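Rosteck holt Hellström vor der neuen Saison

Histmont, 6. Mai 2018

Die Histmont Marín haben ihre Suche nach einem linken Tackle beendet. Wie der Verein am Vormittag mitteilte, kommt Eilif Hellström vom Ligarivalen Dravatville und unterschreibt für zwei Jahre. Der Angreifer der Offensive Line stand dort in den letzten Spielzeiten fast immer in der Startformation und ließ nach der Statistik der Liga zuletzt nur 4 Sacks in einer ganzen Saison zu.

Für Headcoach Demetrio Rosteck war die Position seit dem Winter die größte Sorge. Sein bisheriger Stammspieler hat die Karriere beendet, und der junge Ersatzmann spielte im Frühjahr noch auf der rechten Seite. "Wir haben viele Gespräche geführt, und Eilif war von Anfang an unser erster Name auf der Liste", sagte Rosteck. Der Trainer möchte den Neuen gleich im ersten Vorbereitungsspiel im Juni einsetzen, wenn die medizinische Untersuchung ohne Befund bleibt.

Über die Höhe des Gehalts haben beide Seiten Stillschweigen vereinbart. Dravatville bekommt als Ausgleich ein Auswahlrecht in der fünften Runde des nächsten Nachwuchsdrafts. Sportdirektorin Araceli Sarmiento bezeichnete diesen Preis als fair. Man habe auch über einen Tausch von Spielern gesprochen, doch diese Idee sei schnell vom Tisch gewesen.

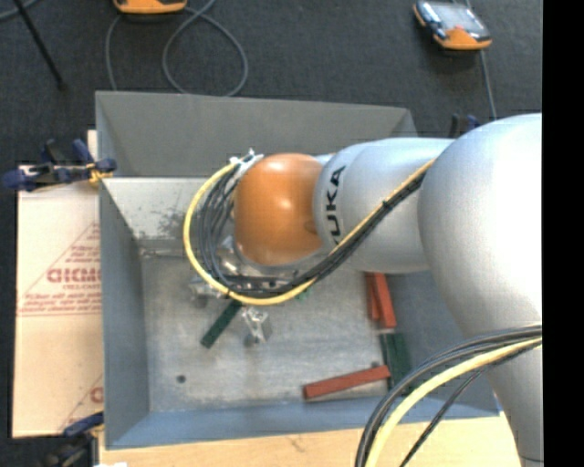

Roboterarm von KUKA über einem offenen Metallbehälter.

Bei den Anhängern ist die Reaktion geteilt. Im Fanforum des Vereins wurde in den letzten Wochen eher ein Spieler für die Defensive gewünscht, am liebsten ein schneller Cornerback. Andere erinnern an das letzte Heimspiel der vergangenen Saison, als der Quarterback nach der Pause kaum noch Zeit für einen Wurf hatte und Histmont einen sicheren Vorsprung verspielte. In Dravatville ist man über den Abgang enttäuscht. Die dortige Trainerin der Offensive Line, Etelka Borbély, wünschte Hellström viel Glück und fügte hinzu, dass sie ihn gerne behalten hätte.

Auch neben dem Feld gibt es Neuigkeiten. Der Vorverkauf der Dauerkarten ist gut gestartet, bisher sind fast 800 Stück verkauft. Weitere 200 Plätze auf der Gegengerade bleiben bis zum Ende der Frist für Mitglieder reserviert. Delia Maldonado von der Geschäftsstelle bittet darum, die Bestellungen nur noch über das Onlineformular zu schicken - per Telefon werden keine mehr angenommen.

Hellström soll in der kommenden Woche zum ersten Mal mit der Mannschaft trainieren. Welche Rückennummer er bekommt, ist noch offen. Seine alte Nummer 72 trägt in Histmont schon ein anderer Spieler.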